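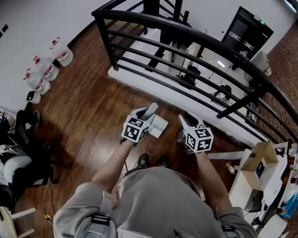

What is an open gallery floor?

An open gallery floor is an upper floor with a large opening in it, so that people upstairs can look down into the room below. The opening is closed off by a railing.

The type is common in former warehouses and workshops turned into studios, offices or homes. It differs from a mezzanine in the strict sense, which is a partial floor set between two main floors. In everyday speech the two words are often mixed. Real estate listings tend to use "loft" for both.

Railing

The railing follows the edge of the opening and may be straight or curved. Black metal is a frequent choice, with upright posts, a thicker top rail and several horizontal bars between. Horizontal bars leave the lower floor in plain view, but they can be climbed by small children, and some owners add clear panels or mesh on the inside. Curved sections cost more because the top rail has to be bent to match the floor edge.

Stairs are placed inside the opening or next to it. A spiral staircase takes up little floor area – an advantage in narrow buildings – but makes it hard to bring furniture up.

Furnishing

The space next to the railing is mostly kept for walking and for light pieces such as chairs. Heavier items, including shelving and work tables, go against the outside walls. In older buildings these are often bare brick, and metal shelving units are used where the owner doesn't want to drill into it.
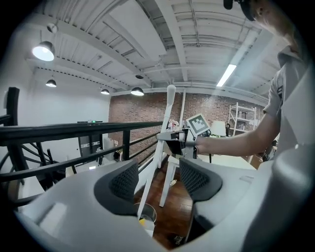 Ceiling and lighting

Ceilings over gallery floors are often left open, with beams, joists, metal decking and ducts in view. Painting all of it white hides differences between old and new parts and reflects light down through the opening. Pendant lights are hung from the structure at different points. Those over the opening itself are difficult to reach, and changing a bulb may call for a tall ladder set up on the lower floor.
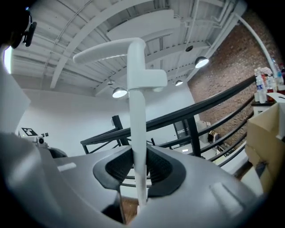
Sound is the other common difficulty. Brick, wood plank and metal decking absorb little of it, and a conversation on one level can be followed on the other. Rugs and fabric panels help to a degree. Heat also rises through the opening, so the upper level is usually the warmer of the two.

See also: Atrium, Balustrade, Loft conversion, Mezzanine, Spiral staircase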